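Minutes, hand-guided demonstration group
16 Aug 2025, Postolside, upstairs room
Chair: Anikó Vincze
Notes: taken in turn, this time by the Mukitz side

Present: four from Postolside, two from Mukitz, one from Stulura on the phone for items 1 to 4. Apologies received from the Stulura software lead.

## 1. Previous minutes

Accepted with one change. Item 6 said the wrist mount was "approved." It was approved for trial only. Corrected in the shared copy.

## 2. Status of the desk task set

Anikó reported that the desk set now stands at 289 usable demonstrations. The target agreed in the plan is 700, with 400 as the point at which Stulura will run a first training pass. A further 63 were recorded and rejected. Most of the rejected ones failed at the tracking stage, where the position of the hand tool was lost for long enough that the path could not be rebuilt. The rest were operator errors such as starting before the recording light was on, or setting the tool down with the recording still open.

Mukitz asked whether rejected demonstrations are deleted. They are kept in a separate folder and not sent on. Stulura would like to see a handful of the tracking failures. Agreed.

## 3. Hand-held tool compared with remote control

Long discussion. The two methods in use are the hand-held gripper, carried by a person through the task, and the remote-control station, where the operator drives the arm from a seat with the paired handles.

Points made:

- The hand-held tool is quicker per demonstration and needs no arm in the room. Any ordinary desk can be used.
- With remote control, every motion recorded is one the arm can make. With the hand-held tool, some are not. Stulura has found wrist turns that go past the joint limit.
- Operators on the remote station tire sooner and ask for more breaks.
- New operators pick up the hand-held tool in one morning. The remote station takes several days.
- Stulura's view is that remote control should be kept for tasks where contact force matters, for instance pushing a plug home or closing a stiff drawer.

Anikó proposed that desk tasks stay on the hand-held tool and drawer tasks move to the remote station. Mukitz did not object but wants the cost of the second station shown separately in the next budget sheet. Agreed on that basis.

## 4. Wrist turn limits

Following from item 3. Stulura will send a short table of the joint limits in plain degrees. Postolside will add a check that runs after each session and flags any demonstration that goes outside them. There was a question about whether the operator should get a warning sound during the demonstration. Two people were in favor and two thought it would make operators stop halfway. Left open until the check has been in use for a while.

Stulura left the call at this point.

## 5. Approach and grasp, mouse task

The operators asked for a clearer rule on how to come in on the mouse. Current practice varies. Some come straight down, some come in low from the near side, and one turns the tool at the last moment to line up with the long side of the mouse.

Agreed wording for the operator sheet:

1. Start with the fingers open and the tool clear of the desk.
2. Bring the tool in so that the mouse sits between the two fingers.
3. Do not touch the mouse with either finger until the tool has stopped moving forward.
4. Close slowly. If the mouse shifts or turns, carry on and finish the demonstration. Mark it in the log.
5. Lift, move, set down, open, back away.
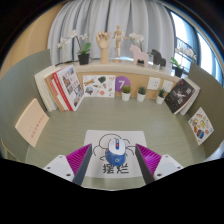 There was some disagreement over step 4. One operator had been opening again and taking a second grasp whenever the mouse shifted. Anikó's view is that second attempts are useful but should be recorded as their own task, so that Stulura can decide whether to train on them. The wording stands, and a separate "regrasp" task will be added to the list.

Desk layout was also raised. Stulura has asked for variety in what surrounds the target object, so operators may leave books, plants and other items out on the desk as long as the path of the tool is clear. The target object itself should start from a different place or angle every few demonstrations. The operator sheet will say so.

## 6. Erdős store room

The lease on the Erdős store room runs to December. Both spare arms and the old handles are in there. Mukitz would like to give it up. Postolside can take one arm but not both. No decision. Anikó will ask the building office about the space under the stairs.

## 7. Actions

| Action | Who | When |
|---|---|---|
| Correct item 6 of previous minutes | Mukitz | done at meeting |
| Send sample of tracking failures | Postolside | before next meeting |
| Joint limit table in degrees | Stulura | before next meeting |
| Post-session limit check | Postolside | first version at next meeting |
| Cost of second remote station | Anikó Vincze | with next budget sheet |
| New operator sheet, steps as in item 5 | Postolside | before next recording session |
| Add "regrasp" to task list | Anikó Vincze | before next recording session |
| Ask about space under stairs | Anikó Vincze | open |

## 8. Any other business

The charger for the second hand tool is missing its cable. Mukitz will bring one.

Requests for changes to the log form should go to Anikó in writing, one request per message.

Next meeting at Mukitz, date to be sent around.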